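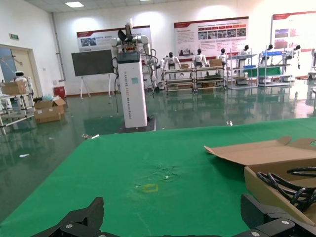

What should we do with a box of mixed cables?

Tip the lot out on a table, sort by the plug on the end, and coil each one on its own before it goes anywhere near a box again.

**Opening (2 min)**

- Welcome, fire exits, tea at the back.
- Tonight is cables. Tools and offcuts are the November talk.
- Ask who has bought a lead they already owned. Wait for hands.

**Why they tangle**

- Long leads dropped in loose find each other. Short ones mostly don't.
- Winding around the elbow puts a twist in every turn. Show this with the orange extension lead.
- Over-under coiling takes the twist back out. Do it slowly, twice, facing away from the room so they can copy my hands.

**Sorting (10 min)**

- Cover the table with felt or an old blanket. Plugs scratch, and small adaptors roll off a bare top.
- Piles by connector first, then by length. Colour is no help when most of them are black.
- Anything with a split sheath or bent pin goes straight to e-waste - don't start a "maybe" pile.
- One spare of each kind. Forkwood kept six of everything and still couldn't find one.

**Storing**

- Hook-and-loop ties, not rubber bands. Bands perish and go sticky.
- Label both ends. Masking tape is fine.
- Cardboard boxes are all right if the flaps close and the contents are written on the side, not the lid.
- Pass round the Celtgate ties. A roll of 400 lasted us two years.

**If time**

- The Tlapale storeroom clear-out, and which leads we kept.
- Questions. Bring the spare ties home.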